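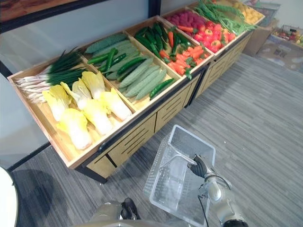 4. Comparison of End Effectors

4.1 Setup

We compared two end effectors on the same dual-arm mobile platform. The first, the Skiltard, is a two-finger gripper. The second, the Zustel, is a multi-finger hand with a soft outer covering. Both were driven by the Ghauri controller with identical speed limits, and no part of the policy was retuned when the hardware was changed. Each end effector was given 200 attempts in the produce task and another 300 in a basket-handling task. The operator demonstrations were recorded by Sohail Mengal and Uzma Mohmand in August.

Long, thin items were kept in the test because they had caused most of the failures in our earlier trials. They overlap in the tray, and a grasp planned on one item often closes on its neighbor as well.

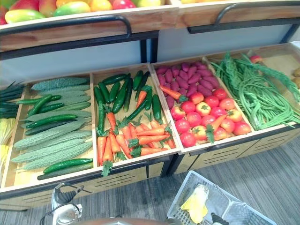 Figure 4. Produce display used in the picking task, with the shopping basket on the floor.

An attempt was scored as a success if a single item was lifted clear of the tray and released inside the basket. Dropped items were left where they fell until the end of a block of 10 attempts. Scoring was done by Bushra Qureshi, who did not take part in the demonstrations.

4.2 Basket handling 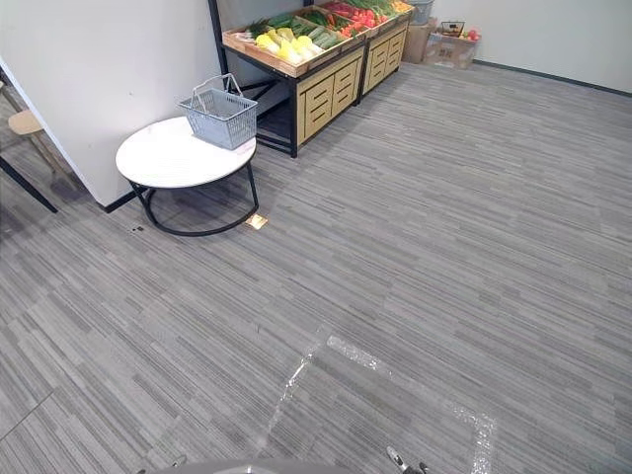 The placement error of the mobile base had to be separated from the error of the end effector, or the comparison would have told us little about either one. We logged the base pose at the end of each approach and discarded attempts in which it had drifted past our limit. Reflective tape on the carpet served as a visual reference for the operators, and the basket was presented on a low round table with its handles raised. Folded handles were tested separately – the results are given in Section 5.

The Skiltard was more repeatable on rigid edges. With the Zustel, contact was spread over several fingertips, and small errors in approach angle mattered less. This came at a cost in time, as the hand had to finish closing before the wrist could move.

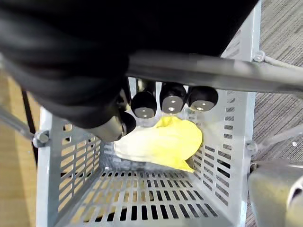
We also found that the wrist camera feed was less useful with the Zustel during the last part of an approach. The Clurer tracker lost its target more often at that stage, and the controller then fell back on the head camera. We did not correct for this in the scores.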